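Grade the Log, Skip the Demo
Berenice Jaramillo
1 Jun 2018

The robotics elective at Celtport ends each term with a demo. Families come, an arm moves some toy groceries, and a grade follows. I have taught the course long enough to think the grade is attached to the wrong thing.
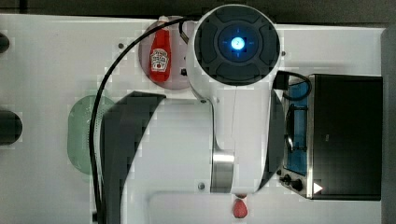 The arm over the play kitchen, with the plate, strawberry and toaster oven.

A demo is one trial. The project team logged 2,383 trials between February and the end of term, and each entry records a start layout, a command and a result. A student who can explain 80 failures from that log knows more than one whose single run went well in front of parents.

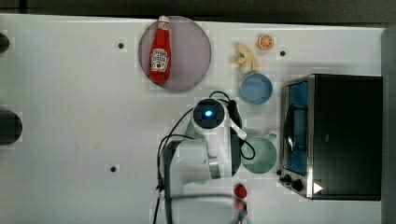
Table layout with the banana against the rim of the blue bowl.

The usual objection is time. Reading logs is slow, and I have 112 students across all sections. My answer is sampling: pull a few entries per student, ask for the cause of each, and grade the explanation. A wrong guess with a sound test attached should still earn most of the points. 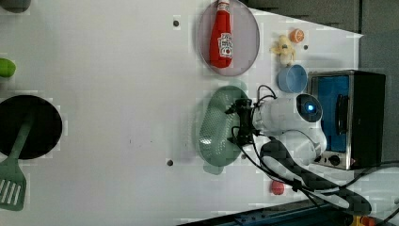

Layout deserves the same attention as code. Teams like to tune their software against one arrangement and report the result as general. I now require that objects be moved between runs - and that the move be written down.
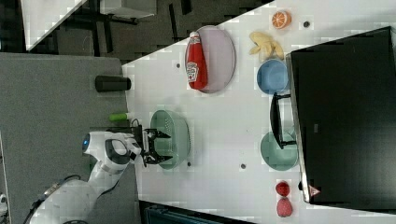 Grasp width is the setting students argue over most. Many want the smallest opening that clears the object, to save travel. I prefer the jaws wide open over the target, as they are above the green colander, and a slower close. A thin rim leaves little room for position error, and the log should say which choice was made.

Keep the demo for the families. I would give it no points.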